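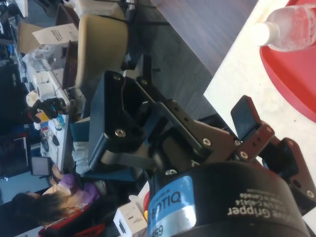 Abla Kassab wrote to tell me that I was wrong about handwritten recipes, and that if her daughters want to know how she makes lentil soup they can look it up on their phones like everyone else. She has a shoebox of cards in the hall closet, she said, and she has not opened it since March, and she does not feel one bit guilty.

Well, Abla, I have been turning your letter over for the better part of a week, mostly while doing dishes, and I think you are right about the guilt and wrong about the shoebox.

You can find any soup you like on a screen now. I do it myself. Last night I was standing at the stove with an onion already chopped, scrolling past somebody's long story about a trip to the coast to find out how much cumin, and I got my answer and the soup was fine (a bit thin, but that was me and the water). What I could not get from it was my Aunt Drandier, who wrote "not so much!!" beside the salt on every card she ever gave me, including the one for lemonade, where as far as I can tell there was never any salt to begin with.

I have 11 of her cards. Two of them I can't read at all, because she wrote in pencil and kept them in the drawer with the dish towels. One is for a cake I have made so many times that I no longer need it, and I still take it out and lean it against the flour canister, and if you asked me why I would probably change the subject. Her spelling was a wonder. She wrote "bake till you smell it," and for years I thought this was laziness, and then I moved into an apartment with a crooked old oven and found that it was the only instruction in the whole kitchen I could trust.

My neighbor Mekham typed up all of his mother's recipes back in 2000 and had them bound at the copy shop, one for each cousin. It is a handsome thing and I've cooked from it happily. But he fixed her as he went along. He took out the crossings-out, and the place where she changed her mind about the raisins, and now the cousins argue over the raisins every winter, with real heat, and the page can't settle it for them. He still has the originals, thank goodness, in a cookie tin on top of the refrigerator, and I have told him more than once to move them somewhere that doesn't get so warm.

So no, I don't think anybody has to write cards, and I would never want a busy person to feel bad over a phone. Cook from whatever is closest to the stove! But I'd like you to write one, Abla, just the lentil soup, in whatever pen is lying by the telephone, with the part where you say it depends on the lentils. Spill something on it if you can. Then put it in the shoebox with the rest, and maybe mention to your daughters which closet.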